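Running the open-day station: hand-held gripper demo

Written for the October open day at Skillham. One demonstrator, one visitor at a time, 21 minutes per group including questions.

1. Clear the tabletop down to what the task needs. Wipe the jaws.
2. Close each gripper fully by hand, then open it. The fingertips should meet along their whole length. If they don't, loosen the finger screws and reseat. 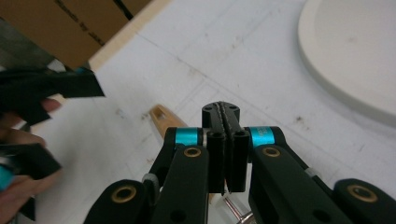 3. Start the recorder and wait 60 seconds before the first take. The Stalis logger drops early samples if you hurry it.
4. Lead the visitor through one slow handover from the left gripper to the right. Keep both wrists level and the cables behind the hands. 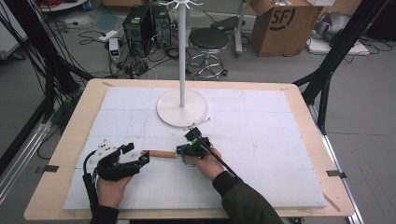 Yevhen Dovhaniuk asked that the handover be taught before any hanging task, as visitors from Merrick had gone straight for the hooks and lost half their slot. The order above follows his request.

5. Stop the take with both grippers open and empty.
6. Log it. Card capacity is 400 takes; swap well before that.

Skip calibration between visitors. Redo it at lunch. 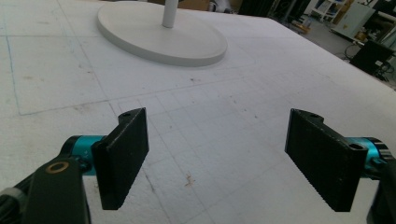 Rory Mackay: Does step 6 still hold with the Gravwood firmware? We got 2,000 short takes on one card last time, but the index file was slow to open.

Reply: It holds. The limit is set by the index, so keep to 400.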